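6.3 Gripper contact fault (Code 28)

Code 28 means both arms tried to enter the same space near the center of the table. The controller cuts motor drive, and the arms can sag. It is the most common stop on the Drundo two-arm cell after a cable change.

CAUTION: Keep hands out of the enclosure until the supply is off. A fingertip can move without warning when the fault clears.

1. Press the stop button on the Gorker controller. Do not press Reset yet.
2. Turn off the supply and wait for the controller display to go dark.
3. Support the left arm by its white links and move it back toward its base. Do the same with the right arm. Never pull on a purple cable.
4. Check both black fingers for chips or a bent tip. Replace a damaged finger before going on (section 8.1).
5. Check that each cable has slack at the wrist. A tight cable can pull the arm off its taught position.
6. Turn on the supply, open Service > Limits, and set the center gap to 28 mm.
7. Set the speed to 400 and run the homing routine.
8. Bring the fingertips toward each other in manual mode. Stop while there is still a gap.

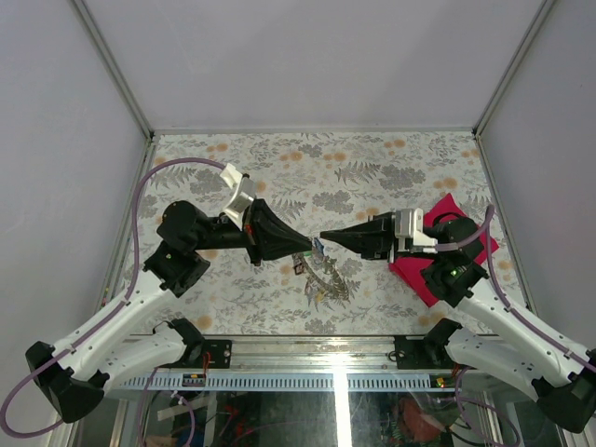
Figure 6-4. Fingertips at the center of the table, with a short gap between them.

9. Save the position and press Reset.

Note: The fault log holds 500 entries. Export it before it fills, as older entries are overwritten.

If Code 28 comes back on the next run, leave the cell off and recalibrate both wrists (section 7.2). Wrist calibration is also due every 3,000 cycles.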